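The Popcorn Drawer, Reorganized

The snack shelf at the Pleria office has gone through 468 packets of microwave popcorn, and until September they all lived in one drawer that wouldn't close. Now there's an orange bin. We are very proud of the bin. 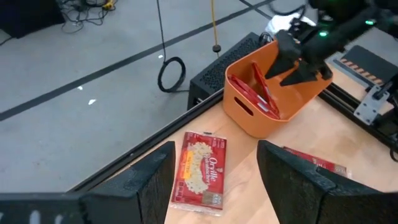
Orville Redenbacher's, awaiting promotion to the bin.

The old drawer came with the building and smelled faintly of butter, even empty. We tried a wire rack from Kultwood first, but the packets slid through it like mail. The bin was in the supply closet, holding a single stapler — the stapler has been rehoused.

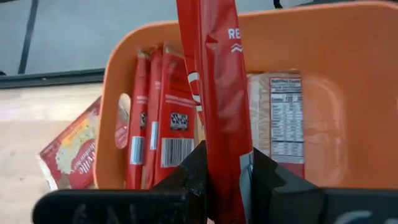
Should popcorn packets be stored flat or standing up?
Either is fine as long as they stay dry and sealed. Standing takes less shelf space and makes it easier to pull one out.

The system has one rule, taped to the microwave: whoever takes the last packet refills the bin. Compliance has been what you'd expect. The Rallis team downstairs has asked for a bin of their own, which we are treating as a compliment.
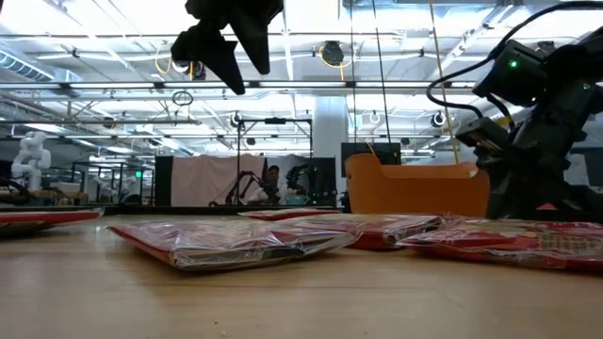

Refill day is Friday, right after lunch, when morale can take it. It starts with everything spread out on the table, red packages at all angles in their shiny plastic, and a debate over whether the front of the bin is the low side or the high side. We say the scooped side. The second floor remains unconvinced.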